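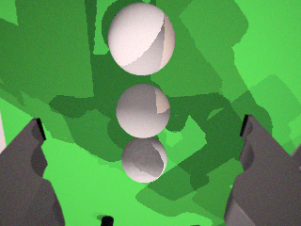 White spheres over a green ground, with hard-edged shadows (rendered).

Wardale Drawing Instruction Forum
Board: Curriculum and Assessment
Thread: Order of shadow studies in the foundation course

Eleri_Gwynne
Course lead

Members are invited to comment on a proposed change to the foundation course. At present, students begin shading under diffuse light and do not meet a hard shadow edge until the fourth assignment. The proposal would reverse this order. Students would draw white spheres under a single strong lamp in the first assignment and move to window light afterward.

The reason for the proposal is the state of the first-term portfolios. Of the 438 submitted last year, 39 showed a clear difference between the shadow on an object and the shadow it throws on the table. In the rest, both were handled as one soft gray patch. Assessors found this hard to mark fairly, as the present rubric gives no credit for placing an edge correctly if the tone is uneven.

Comments will be collected until the end of January.

T_Llewellyn
Instructor, evening program

I would ask the course lead to reconsider. Hard light gives students an outline to copy. They trace the border of the shadow, fill it with one tone and regard the drawing as finished. My evening group worked that way for two terms, and the habits were still present in their figure work a year later. Diffuse light obliges them to compare values from the first day.

I also have a practical concern. The Liltgate studio has ceiling fixtures that cannot be switched off by section. A single-lamp setup in that room produces at least two sets of shadows, and beginners cannot tell which one they are meant to draw.

GenjiFujimoto
Instructor, day program

I support the change, with one condition. The assignment sheet should define its terms. We currently use "core shadow," "form shadow" and "dark side" for the same thing in three handouts, and the second-year handout uses "core shadow" for something narrower. A student who reads all of them carefully will be more confused than one who reads none.

With regard to tracing, I have seen the same fault under window light. Students draw a circle, darken one side with the flat of the pencil and smudge it. I do not believe the light source is at fault in either case.

LQueiroz
Print studio

May I add a point about color of ground? The course uses white paper under white spheres, and reflected light is then almost impossible for a beginner to see. A colored cloth helps a great deal. We use a dull red one in the print studio. Strong colors are more difficult - the students begin to argue about hue when the exercise concerns value - but even a strong color is preferable to white on white.

T_Llewellyn
Instructor, evening program

Quoting GenjiFujimoto: "I do not believe the light source is at fault in either case."

If that is so, the case for changing the order is weak. We would be rewriting four assignments and the rubric in order to move the same fault from one place to another.

I agree with Lindalva about the cloth.

Iolo_H
Materials and rooms

For the information of members: Room 6 at Liltgate can be fully darkened, and the blinds were repaired in the fall. It seats 12 at easels, so the larger groups would need to be divided. Clamp lamps are held in the lower cupboard. Please do not take the ones with yellow tape, as they belong to ceramics.

Plaster spheres are in short supply. Several are chipped, and a chip throws a small shadow of its own which students then draw with great care.

Eleri_Gwynne
Course lead

Thank you for these replies. Mr. Llewellyn's objection is a fair one, and I do not wish to decide the matter on last year's portfolios alone. I propose that one day group begin with the lamp and one evening group with the window, using the same spheres and the same gray cloth. Mr. Fujimoto has agreed to prepare a single list of terms for both.

The rubric will be amended in either event. Edge and tone will be marked separately.

T_Llewellyn
Instructor, evening program

That is acceptable to me, provided the assessors are not told which group a drawing comes from. I still expect the window group to draw better hands by spring.

LQueiroz
Print studio

The red cloth may be borrowed if the gray one cannot be found. Please return it unwashed, as the dye runs.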